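Home Projects Reports Archive
Search this site Go

Learning to Windsurf as an Adult: Student Project Report

Beginners at Foley Lake, November

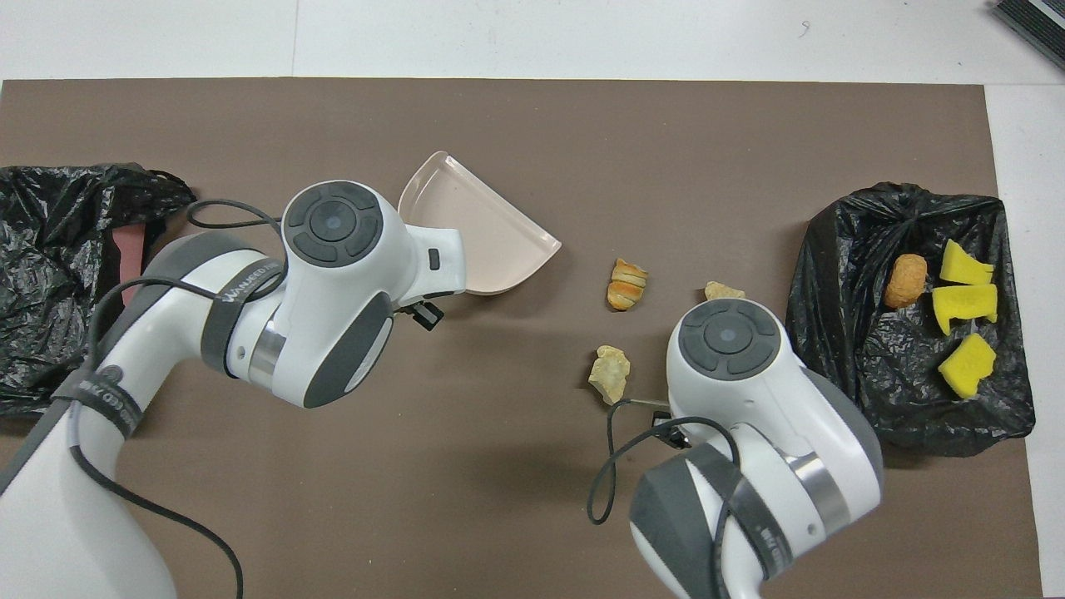
Maeve Ó Flaithearta wrote back that falling had never bothered her, and that it was hauling the sail up again that wore her out by the end of a lesson. Her answer changed our second survey.

We had asked only how often people fell. In the new version we asked about uphauling too — pulling the sail out of the water by its rope. We logged 800 attempts over 40 lessons. Most people who stopped early named sore forearms or a sore back. Wind strength came second. We did not compare board sizes.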